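Buscar en la revista Título, autor o palabra clave Ir

Malte Frerichs y Rüdiger Wiegand
Febrero

4. Lugares de depósito y búsqueda de objetos pequeños en la vivienda

4.1. Muebles abiertos

En los apartados anteriores se trató la vivienda como un conjunto de habitaciones con funciones fijas. Para los objetos pequeños esa división sirve de poco. Unas tijeras, un cargador o una caja de pastillas pasan por varias habitaciones en una misma tarde, y los informantes los localizan por el mueble y no por la estancia: «en la balda», «encima de lo de la entrada», «donde las cartas». Llamamos lugar de depósito a cualquier superficie o recipiente que al menos un miembro del hogar nombra como respuesta a la pregunta de dónde está algo.

Los muebles abiertos de poca altura, como el de dos niveles de listones de la figura 1, fueron los más nombrados en los barrios de Gurnby y Trikent.

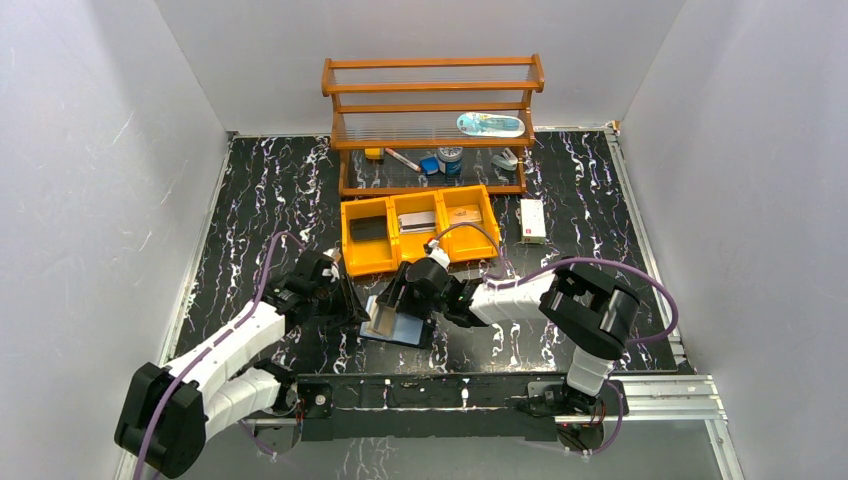

Página modificada por última vez en febrero

La muestra comprende 36 hogares. En cada uno se hizo un inventario de los objetos que cabían en una mano y que no estaban dentro de un cajón cerrado con llave, y después se pidió a cada adulto que indicara de memoria el sitio de una selección de ellos. El inventario completo reúne 382 objetos. Quedaron fuera los alimentos, la ropa y los juguetes de menores de tres años, que siguen otras pautas de circulación y que Donnelly, en su estudio sobre cocinas compartidas, ya había separado del resto.

Los participantes distinguieron con claridad entre el nivel superior y el inferior de un mismo mueble. Arriba se deja lo que se va a usar pronto o lo que debe recordarse, como un envase recién comprado o una factura. El nivel inferior recibe lo que no tiene otro sitio. Una informante de Trikent lo llamó «el piso de los huérfanos», expresión que su marido no compartía y que dio lugar a una discusión bastante larga sobre unas pilas usadas. Las diferencias de este tipo entre miembros de una misma pareja aparecieron en 22 hogares y no guardan relación con los años de convivencia.

4.2. Superficies horizontales y objetos oscuros

Las mesas y encimeras plantean un problema distinto. No tienen niveles, y el contenido cambia varias veces al día. Cuando preguntamos por objetos perdidos de vista en la última semana, los informantes mencionaron sobre todo fundas, carteras, mandos a distancia y cuadernos, es decir, piezas planas y de color oscuro. Varios atribuyeron la dificultad al acabado de la mesa. Los tableros de imitación de piedra, frecuentes en las viviendas reformadas de Gurnby, fueron descritos como «bonitos pero malos para encontrar cosas».

No medimos el contraste entre objeto y fondo, por lo que esta explicación debe tomarse como una opinión de los participantes. La literatura sobre búsqueda visual permite suponer que un fondo con vetas irregulares retrasa la detección de un contorno, aunque los trabajos de laboratorio emplean estímulos mucho más simples que una mesa de comedor. En un cuaderno de tapa casi negra sobre un fondo también negro, el pespunte claro del borde puede ser la marca que mejor delimita la pieza (figura 2).
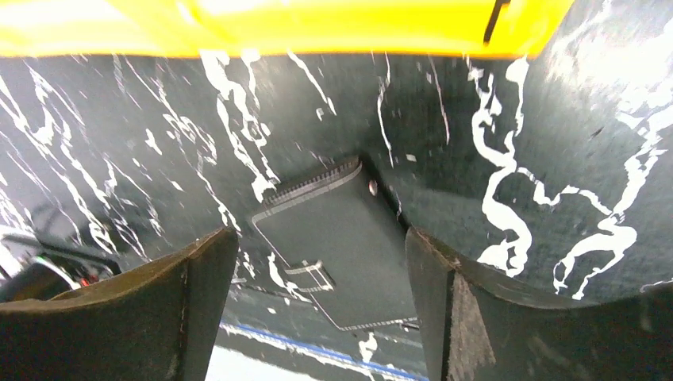

Figura 2. Cuaderno u organizador cerrado, de tapa oscura con pespunte claro, sobre una superficie negra con vetas blancas.

Algunos hogares habían adoptado remedios propios. El más común era una bandeja de color claro en el centro de la mesa. En dos casos se usaban las cajas apilables Grultero, compradas en principio para el material de costura. Las bandejas funcionaron como lugares de depósito estables mientras una sola persona se ocupó de vaciarlas; cuando la tarea se repartía, los informantes dejaban de nombrarlas y volvían a responder «en la mesa». El apartado 5 examina este reparto con los datos de las segundas entrevistas.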